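最后更新：6/13/20

工坊笔记：壁纸用小麦淀粉糊，第二轮试验

先写目的，免得以后我自己看不懂。Goltent 的那间房子，楼上走廊的旧壁纸要揭下来，修补以后再贴回去。旧纸很薄，背面原来的糊已经变成粉末。我们需要一种糊，粘得够牢，可是将来别人想揭的时候还可以用水揭开。第一轮我们试了 Barkolon 的现成粉，结果写在上一本笔记里，在这里只重复一句：粘力没有问题，但是干了以后纸面发硬，手指弹一下有声音。我不喜欢这个声音。

所以这一轮回到小麦淀粉，自己煮。

配比

淀粉 100 克，水分两次加。第一次加冷水，刚刚没过淀粉，搅匀，放一夜。第二天把上面的清水倒掉，再加新的水，然后上火。上次我没有倒掉清水，煮出来有一点酸味，同事说是正常的，我觉得不正常。这次倒掉了，没有酸味。一次试验不能说明原因，先这样记下来。

火要小。我用的是双层锅，外面一层水，里面一层糊。开始的时候糊像牛奶，很长时间没有变化，人很容易走开去做别的事情。不要走开。它变稠是突然的，木勺一下子变重，如果这个时候没有人搅，底部就会结块，以后怎么过筛都不干净。昨天的第一锅就是这样坏掉的。我去接了一个电话，回来锅底已经有一层像橡皮的东西。

第二锅好了。煮到半透明，颜色从白变成有一点灰，提起勺子的时候糊慢慢地落，不断。我继续搅了二十四分钟（从变稠的时候开始计算），关火，盖上湿布，放凉。

过筛：马毛筛，两遍。第一遍用木铲压，很费力气。第二遍加一点水，容易得多。上次的笔记里写“三遍”，我现在认为第三遍没有必要，除非糊是前一天的。

稀释

稀释这一步，我们三个人的习惯都不一样，这就是问题。有人说“像酸奶”，有人说“像奶油”，可是酸奶有很多种。我建议用杯子来量：把糊装满小漏斗杯，放开，看流完需要多少秒。厚纸用慢的，薄纸用快的。我做了一个表格挂在水池上面，请大家填。现在表格里只有我一个人的字。

给 Goltent 的薄纸，我用的是最稀的一种。刷上去以后，纸会先卷起来，然后自己慢慢放平。放平以后再等一会儿才可以上墙，不然纸在墙上继续膨胀，接缝的地方会鼓起来。等多久和纸有关系，和当天的空气也有关系。我用的办法是用手背去碰纸边，如果纸边不再往上翘，就可以了。这个办法没有科学，但是到现在还没有骗过我。

试验墙板

墙板是石膏板，分成几块。一块什么都不刷，一块刷稀糊做底，一块先刷 Cimitex 底涂再刷稀糊，还有一块先衬一层无酸的衬纸。Cimitex 的那桶是去年剩下的，盖子边上有干皮，我把干皮挑出来以后才用。严格地说应该开新的一桶，以后如果这块板的结果奇怪，请首先怀疑这一点。

结果按顺序写：

什么都不刷的那块，石膏板吸水太快，纸还没有来得及调整位置就定住了。花纹对不上，差了一根线的宽度。站远了看不见，站近了很难受。

稀糊做底的那块，好很多。纸可以在墙上滑动，我有时间慢慢对花。干了以后很平，接缝处有一个小地方没有粘住，补了一点浓糊，用骨刀压好。

Cimitex 的那块，纸滑动得太多，像在玻璃上面。左边对好了，右边又跑掉。干的速度也慢，第二天早上摸还是凉的。我担心在走廊那种不通风的地方会发霉。

衬纸的那块最好看，也最花时间。衬纸横着贴，面纸竖着贴，两层的接缝不要在同一条线上。揭的时候面纸和衬纸一起下来，墙没有受伤。对于 Goltent，我倾向于这个方案。缺点是多一层材料，多一层工，报价要重新写。

揭纸试验

在每一块板上我切了一条，用湿海绵敷，等，然后从下面的角开始揭。切口用新刀片，每一条都换。什么都不刷的那块最难揭，石膏板表面的纸跟着起来了一片。稀糊做底的那块可以揭，要有耐心，海绵要换两次。衬纸的那块几乎不用力。Cimitex 的那块，面纸下来得很干净，但是糊留在底涂上，要另外洗。

有一点我写得清楚一些：这些都是新贴的，只放了几天。旧了以后会怎么样，现在不能知道。我把每块板留下一半不动，放在架子最上面，背面写了编号，八月再揭一次。请不要把这些板拿去垫东西。

对花的问题

大花的纸浪费很多。试验用的是库房里剩的卷纸，浅底色、散开的花那一种，循环比较短，损失还可以接受。Goltent 的旧纸循环很长，每一幅上下都要多留。我按照平面图计算了墙面，走廊一边的长度是 198 厘米，从楼梯口到第一个门框，这一段正好不是整幅的倍数，所以一定会有一条窄的。窄条放在哪里？我的意见是放在门框旁边，门开着的时候就挡住了。同事的意见是放在楼梯口的暗角。两个都有道理。我们没有决定，等下次去现场再看光线。

另外，墙角不要用整幅包过去。老房子的墙角从来不直，包过去以后，另外一面墙上花就斜了。应该在墙角前面切开，只包过去很窄的一点，然后在新的墙上重新吊线。这个大家都知道，可是赶时间的时候大家都会忘记，包括我。去年在 Swanepoel 的展厅，我就是这样做错的，最后一面墙的花越走越低，客户没有说什么，我自己每次经过都看见。

深色的印花还有一个问题：掉色。深灰、近黑的部分，湿的时候用刷子来回刷，会把颜色带到浅色的底上，变成一片脏。浅紫色的底特别容易看出来。解决的方法是不用刷子，用软的滚筒隔着一张吸水纸压。红色的花我试过，用湿棉签擦，棉签是白的，没有问题。深色的花，棉签有一点灰。所以深色的花的地方，糊如果挤出来，要立刻用吸的，不要用擦的。

工具

大糊刷的毛又开始掉。掉在纸背面的毛，干了以后会从正面凸出来，像一根睫毛，贴上去以后就没有办法了。新刷子先在温水里泡，然后在旧报纸上刷几次空的，让松的毛先掉完。这件事我请每个人都做，即使刷子很贵。贵的刷子也掉毛。

铝桶不要再装糊了。放一夜以后，桶壁上有灰色的痕迹，我不确定是不是会到纸上去，但是没有必要冒险。用搪瓷的，或者用塑料的。

骨刀有一把尖端裂了，会划伤纸。我把它磨圆了，现在比别的短，请只用来压角。

糊的保存：放冰箱，表面加一层水，每天换。超过四天就不要了，不管闻起来怎么样。

费用

淀粉很便宜，几乎不用计算。贵的是衬纸和时间。衬纸的报价我问了两家，含运费，整个走廊按 2,000 元来做预算，应该够，如果没有人切错。Barkolon 的粉还剩半箱，可以用在普通的房间，不要浪费，也不要放到 Goltent 的车上，以免拿错。

还没有做的事：

重新煮一锅，让同事来搅，看结果和我的是不是一样。如果只有我能煮好，这个配方就没有用处。

问清楚 Goltent 的走廊冬天开不开暖气。墙太干，接缝会裂开，那么糊要再浓一点，纸要多等一会儿。

把漏斗杯的表格填完。

给试验板拍正面和侧光的照片，侧光最重要，鼓包在正面的光里看不到。

还有一个想法，在洗筛子的时候想到的，不一定对。我们一直把墙板平放在桌上贴，干了才立起来。真的墙是立着的，糊会往下走，上面的一半糊少，下面的一半糊多。所以平放的结果可能比真实的好看。下一轮应该把板先立起来，靠墙固定好，再贴，并且要做成有墙角的，至少两面墙相接，这样对花、吊线、包角可以一起试。

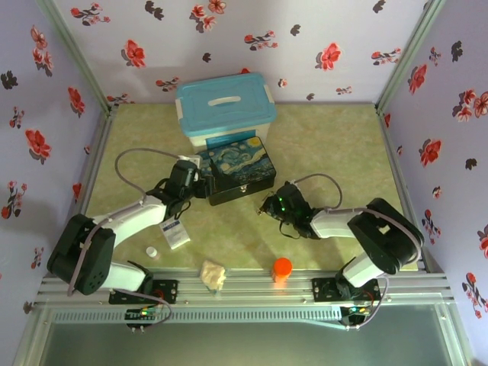
立着贴的时候，从上面开始，先轻轻地挂住，不要压，看着线把边对齐，然后从中间往两边赶空气。平放的时候我习惯从左往右赶，这个习惯要改。下面多出来的部分等到半干再切，湿的时候刀会拉破纸，尤其是薄的。吊线的铅锤在门后面的挂钩上，线有一点旧了，下次买淀粉的时候一起买新的。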